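Folding notebook, Gerkurham, December, just after ten in the morning

Carrying on from where I left off, which was the sleeves. I still don't like the sleeves. I spent most of yesterday evening going over the notes Sanne left in the margin (Sanne, your handwriting, please) and I think we've been mixing up two separate questions. One is how you fold a heavy top so it sits well on a shelf. The other is how you fold it when all you have to fold it on is a bed. We keep answering the first and then wondering why people at home can't do it!

So today is beds only. No table, no Fimton board, no steamer. I left the covers as they were, all ruckled up, as that's how most people's covers are at ten in the morning and I wasn't going to make the bed specially.

First thing, and I want this in the booklet: a rumpled bed is worse than a soft one. Soft I can cope with. If the mattress gives a bit, the top gives with it and you just press a little harder on the fold. But when the cover underneath has its own ridges, you smooth the top, the ridge comes back through it, you smooth it again, and after a while you can't tell which crease is yours. I had a lovely straight fold in the grey hoodie and when I picked it up the line had a kink in it exactly where the duvet had a lump. Took me far too long to work out why.

What helped was pulling the cover tight in one patch about as big as the finished pile and ignoring the rest of the bed. Pull it towards you, lean a hip on the edge to hold it, fold. Anouk does this without thinking, I noticed, she just sort of sits on the corner. I asked her about it and she said she'd no idea she did it and could I please stop watching her.

Second thing, thick fabric. We wrote in the Van Damme leaflet that you should fold into thirds, and for a T-shirt I'd stand by that. For a proper thick sweatshirt, no. Thirds gives you three layers of body and then the sleeves on top of that, and the whole thing wants to spring open. You put it down, turn round for the next one, and it has relaxed into a sort of shrug. Halves are better. Body in half lengthways, sleeves laid down along the body and not across it, then bottom hem up. It makes a longer, flatter parcel and it takes up more shelf, I know, I know. But it stays shut.

The bit I couldn't get right at first was the ridge. When you fold thick jersey over on itself you don't get an edge, you get a roll, a fat soft ridge with air in it. If you press straight down on the ridge it squashes and comes back. If you take hold of it, pinch it along the top and give it a small pull away from the body of the garment, it settles. Sanne had written "pinch and draw" next to the drawing in the old booklet and I'd read it as "pinch and draw", as in draw a picture of it, so I've been skipping that step since the summer. Sorry, Sanne.

Same goes for picking up. Pinch at the fold, where there are two layers to get hold of. Pinch on a single layer in the middle and you only lift a little tent, and everything you've just lined up slides about underneath.

The cream top, on the bed: 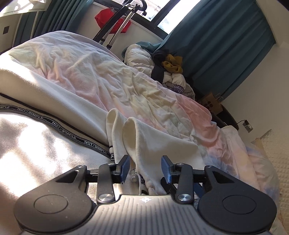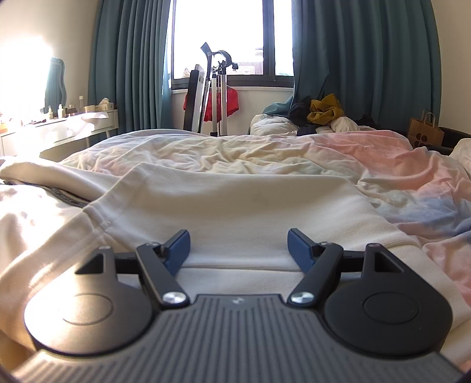
On to trims and tapes, as I promised Anouk I'd write something down this time and not just wave my hands. Anything with a woven tape or a printed band behaves differently from the cloth next to it. The tape doesn't stretch and the cloth does. If you fold across a tape you get a hard corner with a puffy bit on each side of it, and that hard corner is what you'll see when you take the thing out again. Better to fold alongside. Let the tape run along the outside of the parcel if you can, and if you can't, move your fold line over by a finger's width. A finger's width is plenty. I tried it with a strip of tape tacked to a scrap of jersey and the corner vanished.

Oh, and the other thing about stripes and bands: they make dreadful guides when you're working on a patterned cover. I lined up a hem with what I took to be the edge of the top and it was the edge of the blanket. Twice. With pale tops on a pale cover I now run a hand along the hem first and find it by feel.

Sunlight, while I remember. Working next to the window is nice (it's the only warm spot in the room this month) but low winter sun across ribbed cloth makes every rib look like a crease and half the real creases disappear in the glare. I drew the curtain part of the way across and that sorted it. If Sanne wants clean drawings for the booklet she should come after lunch, when the light has moved round.

Numbers, such as they are. I did seven tops on the bed, the thick ones only, each by halves and then by thirds, and left each parcel alone while I made the tea. All the halves were still shut. Of the thirds, two had stayed put and the rest had gone slack to some degree. I know it isn't a study. But I'd be happy changing the leaflet on the strength of it, and if Van Damme are going to print 2,000 of the things then I'd much sooner we changed it now.

Storage, briefly. The Bokus boxes are too short for a top folded in halves. It goes in with the end bent up, which undoes all the good work. Either we do one more fold, hem to collar, and accept a thicker parcel, or we look for a longer box. I measured with the tape from the sewing tin and we'd need roughly 20 centimetres more on the long side, so it's a different box altogether. Anouk thinks the drawers under the window would do it. They're full of zips. Somebody (me) would have to move the zips.

Still to do:

Try the halves fold with a hood. I've been avoiding hoods. My guess is hood down flat over the back before anything else happens, but I've not tested it on anything thick.

Ask Sanne whether "draw" can become "pull" in the new booklet, for the sake of people like me.

Cardigans with buttons, done up or not? Anouk says done up, top and bottom only. I've always done all of them and it takes forever.

Redo the tape test with a wider tape. The one I used was narrow and fairly floppy, so it may have been too kind.

Kettle's on. I've left the pile on the chair by the door, please don't anybody refold it, I want to see what it looks like tomorrow.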